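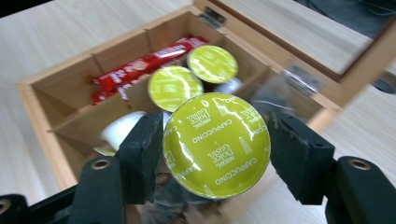 Kaffeekapsel der Sorte Cappuccino

Fernsehabend mit Gästen: Tipps für Küche und Wohnzimmer

von Facundo Jara

Seit vielen Jahren schauen wir im Juni zusammen das große Finale von unserer Lieblingsshow. Die Sendung dauert lang, und früher war ich die halbe Zeit in der Küche. Inzwischen habe ich mir einige Sachen angewöhnt, die ich gerne weitergebe.

Popcorn ohne verbrannte Körner
Geben Sie zuerst das Öl und nur drei Maiskörner in den Topf. Wenn alle drei gesprungen sind, nehmen Sie den Topf vom Herd, geben den Rest dazu und warten eine halbe Minute. Danach kommt er wieder auf die Platte, mit Deckel. Salz immer am Schluss, und sehr fein gemahlen, sonst fällt es auf den Boden der Schüssel.

Der Ton
Bei uns hat man die Moderatoren kaum verstanden, die Musik war dagegen viel zu laut. Im Menü vom Fernseher gibt es meistens eine Einstellung für Sprache oder Dialog. Bitte vor der Sendung probieren - während der Show will keiner das Menü sehen.

Flecken auf dem Sofa
Frau Domínguez aus dem zweiten Stock hat mir das gezeigt: Rotwein sofort mit einem trockenen Tuch abtupfen, nicht reiben, dann Mineralwasser mit Kohlensäure darauf und wieder tupfen. Bei Käsesauce kratze ich zuerst mit dem Löffelrücken und nehme dann lauwarmes Wasser mit einem Tropfen Spülmittel. An einer Stelle testen, die man nicht sieht.

Stimmzettel
Wir geben jedem Auftritt Punkte. Die Zettel schneide ich aus altem Packpapier und klemme sie mit Wäscheklammern an einen Karton, so hat jeder eine feste Unterlage. Bleistift ist besser als Kugelschreiber, man ändert ja oft die Meinung.

Getränke
Kaltes stelle ich in eine Wanne mit Wasser, Eis und zwei Handvoll Salz. Das kühlt schneller als der Kühlschrank. Warme Getränke mache ich erst in der Pause vor der Punktevergabe, die Tassen stehen dann schon auf dem Tablett.

Krümel am nächsten Morgen mit einem leicht feuchten Gummihandschuh vom Stoff streichen, danach saugen.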